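The Reconciliation

The Obura Weekly Drawing closed to entries at midnight, and the entries were mine by 12:05. I was the adjudication clerk. The title came with a desk, a locked drawer and a binder of procedures written by somebody who had left before I was hired.

The procedure for a drawing has four stages. Entries are exported, duplicates are removed, a seed is generated, and the seed selects a row. The clerk then compares the selected row with the rules of entry and, if there is no conflict, releases the prize. In that period the prize was always the same: one year of household expenses, paid monthly by Giston, the sponsor, up to a fixed limit. People liked it better than a lump sum. They wrote to us about what they would stop worrying about first.

The export that night held 3,156 rows. I ran the duplicate check and it removed 24. I ran it again, as the binder requires, and it removed none. I generated the seed and wrote it by hand in the log, also as required, and the seed selected a row near the bottom of the file.

The row had an entry number, a postal code in Vamaswood, a time stamp and an empty field where the name should have been.

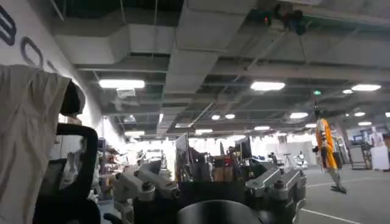

The wall at the near end, dark blue lettering on white.

An empty name field was not possible. The entry form refused to submit without one. I opened the raw record to see whether the name had been lost in the export, and found that the field contained a single space. The form counted a space as a character and had let it through.

Section 9 of the binder covers incomplete entries. An entry is incomplete if a required field is blank. The binder doesn't define blank. A space is a character, and a field holding one character is, by the definition used in the software, filled. By the definition a person would use, it is blank. I wrote both of these in the log and underlined neither.

There were two courses open to me. I could void the row and draw again, which took four minutes and required one signature. Or I could hold the draw, which required a form, a second signature and a reason. I had never held a draw. The form was in the back of the binder and the paper had yellowed at the holes.

I looked at the history for the entry number first. The same account had entered every week for 52 weeks. It had never missed one. The time stamps were all between 11:40 and 11:55 at night, on the last day of each drawing, and in the first 51 of them the name field was filled in correctly with the same name. I'm not going to put it here. In the last one there was the space.

I considered what would cause this. The form did not save names between visits, so it had to be typed each week. A person who had typed it 51 times might press the space bar and go on to the next field out of habit. A person might be tired. A person might have decided that the name made no difference and left it out as a test. The record could not tell me which, and the binder did not ask.

The second question was whether I was allowed to know any of it. The history was in a separate table. The procedure said to compare the selected row with the rules, and it said nothing about other rows. By opening the table I had learned something that could only make me less neutral. I logged the time I opened it and the time I closed it. The difference was three minutes.

At 1:20 I filled in the form. In the box for the reason I wrote "definition of blank," and I read it over and left it.
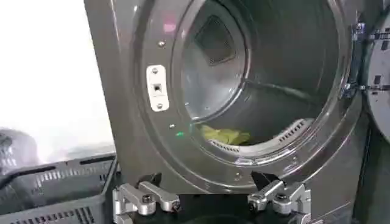
The second signature belonged to the supervisor in Ullcombe, who came on at six. I had the rest of the night to sit with a draw that was neither released nor void. The status column in the system had no word for this. It showed the last valid status, which was OPEN, and so for almost five hours the public page told anyone who checked that the drawing was still taking entries. It wasn't. I received about 3 new ones an hour and set each aside in a folder with a note.

The supervisor called at 6:10. She had the form in front of her. She asked what the rules said, and I told her. She asked what the software said, and I told her that too. She asked if I had looked at the history.

I said yes, and gave her the two times.

She was quiet long enough for me to hear a printer running on her end. Then she said that the log would have to go to Giston with the rest of the file, including the part about the table, and that they might want another clerk for the next one. I said I understood. She asked me to read her the entry number so she could write it on the form. I read it to her twice, one digit at a time, and she read it back.

"Released," she said. "Sign under me."

I signed and dated it 4/9/25. Then I changed the status, put the binder back in the drawer, and began typing the letter. The template opened with "Dear" and a field, and I filled in the field by hand.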